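# Chapter 5: Reading and Building a League Table

A league table looks like the simplest thing in sport. Teams play, points are added up, and the team with the most points goes on top. The trouble starts when two teams finish level, or when a game is called off and never played. Then the order of the table depends on rules that were written before the season, and a league with poor rules can spend weeks in dispute.

In Chapter 4 we looked at the fixture list. This chapter takes the next step and follows the results from the field to the final standings. By the end of it you should be able to build a table from raw results, apply a set of tie-break rules in the right order, and spot a rule that is likely to cause trouble.

## 5.1 From results to a table
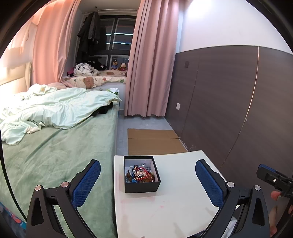 Match reports reach a league office in no useful order. Some come in by phone an hour after the game, some by email the next morning, and a few have to be chased. Until they are sorted they are like the jewelry heaped in the open black box, with red beads, silver chains and brown wooden beads all mixed together. Every piece is in there, but it takes work to see what you have. The first job is to give each report the same layout: round, home team, away team, home score, away score.

Once that is done, each game produces two entries, one for each team. Most leagues award two points for a win and one for a draw. Some award three for a win, and this changes more than the totals. Under a three-point system a team with one win and one loss ranks above a team with two draws. Under a two-point system they are level.

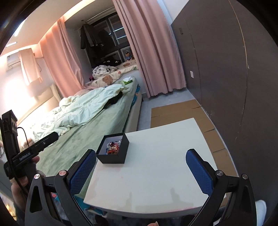 *Figure 5.1. Open black box near the corner of a white table.*

## 5.2 When teams finish level

Suppose Sirkard and Parau both end the season on 17 points. Sirkard has a score difference of plus 27 and Parau has a score difference of plus 5. Parau won the only game between them.

If the rules look at score difference first, Sirkard finishes higher. If they look at the head-to-head result first, Parau does. Both rules are in common use, and both can be defended. Score difference draws on the whole season, while head-to-head settles the matter between the two teams concerned.

Now add Brirnmont, also on 17 points. Head-to-head becomes harder to use. Sirkard may have beaten Brirnmont, and Brirnmont may have beaten Parau, so that each team has one win over the others. The rules need a further step - usually score difference in the games among the tied teams, then score difference over the full season.

## Key terms

- **Score difference:** points or goals scored minus those conceded
- **Head-to-head:** the result between the tied teams only
- **Walkover:** a game awarded to one team without being played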